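Print this page | E-mail this article

Can a machine do the chores yet?

The head of testing at Larkum has been asked the same thing by every neighbor on her street. They want to know when they can buy a robot that empties the dishwasher. Her answer is that they should go ahead and empty the dishwasher.

"I tell them I still do mine by hand," she says. "I work with these arms all day and I would not leave one alone with my plates."

Larkum tests robot arms for companies that make small appliances and for shops that want help with stocking and cleanup. The office is quiet on the Tuesday I visit. Most of the work happens on computers first. A task is built in simulation, the arm tries it over and over, and only the tasks that go well there are moved to a real bench.

She says people tend to guess wrong about which jobs are hard. Lifting a 3-pound box off a shelf is easy if the box is always in the same place. Wiping a flat counter is fairly easy. Putting a lid on a jar is hard, and so is anything with cloth.

"A towel has no shape until you pick it up, and then it has a different one," she says. "We spent a whole winter on towels. I don't want to talk about towels."

Her group keeps a list of 300 chores, split between homes and shop floors. I ask how many of them she would trust a machine to do without a person in the room. She thinks for a while and says around 100, nearly all of them on the shop side.

"A shop can change itself to suit the machine. You can paint a line on the floor or move a rack. At home people leave shoes in the hallway. They buy a new kettle and the handle is on the other side."

Much of her day goes to looking at the work from the arm's point of view. A camera that rides with the gripper sees very little of the room. It gets the fingers, whatever is near them, and some background. She thinks this explains a lot of the mistakes that look silly to a person standing nearby.

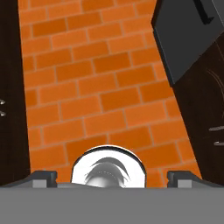

Simulated view over the gripper, with a white rounded object by the fingers and a brick wall behind.

"You and I would step back and look around," she says. "The arm has to work with what it has got. If a dark panel fills one side of the view, then that side is a dark panel, and the program has to decide what to do about it."

Shiny things are a particular nuisance, she says, and the simulated ones are kinder than the real ones. A real spoon under a kitchen light can confuse a camera that did fine with the computer version. Her rule is that a chore must pass on 2 different benches before anyone outside the building hears about it.

I ask about the videos online that show robots cooking and folding shirts. She says some of them are good work, and that she always wants to know how many tries there were and who set the table.

As for the dishwasher, she thinks the top rack will come first. Cups are a good size and they stand up by themselves. She would not guess at a year.

"Ask me about the silverware basket some other time," she says, and goes back to her screen.

Related items
Drutura opens a second repair shop
What a floor robot costs to run
Manninen drops its window cleaner
Reader letters: the Lutomora vacuum

Print this page | E-mail this article

Contact us | Copyright, all rights reserved | Back to top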